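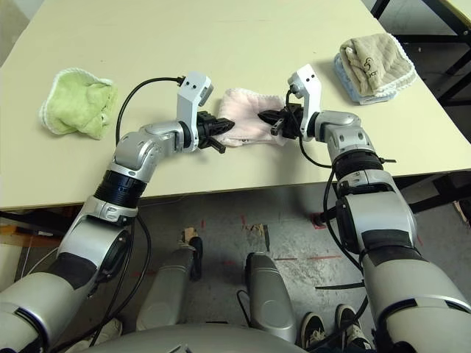
Two robot arms hold a pale pink terry-cloth towel on a cream-colored tabletop.

KURKPORT — Gerketti Press will publish a revised edition of its Exodus study course for adult church groups in December. The course covers chapters 3 through 15, from the burning bush to the crossing of the sea, and is intended for use in weekly meetings of 45 minutes.

The revision was prepared by Fletcher Ashby, who teaches Old Testament at Villalobos Bible Institute in Lostham. It replaces the single leader's book of the first edition with two volumes, one for leaders and one for participants. Each of the six units contains a reading assignment, notes on the Hebrew text, discussion questions and a closing prayer.

The largest change is in unit 3, on the plague narratives. Ashby has rewritten the notes on the hardening of Pharaoh's heart and now treats the three Hebrew verbs separately. "English readers see one word, harden, and the earlier notes followed the English," Ashby said. "Leaders kept writing to ask why the text seems to repeat itself. The new notes set out which verb appears where, and who is the subject."

Scripture quotations have been checked again throughout, and cross-references to Psalms and Hebrews have been moved to the margin. The maps are unchanged.

Groups already using the first edition may finish with it — unit numbers match in both editions, but page numbers do not. Large-print copies of the participant volume can be ordered from the Kurkport office.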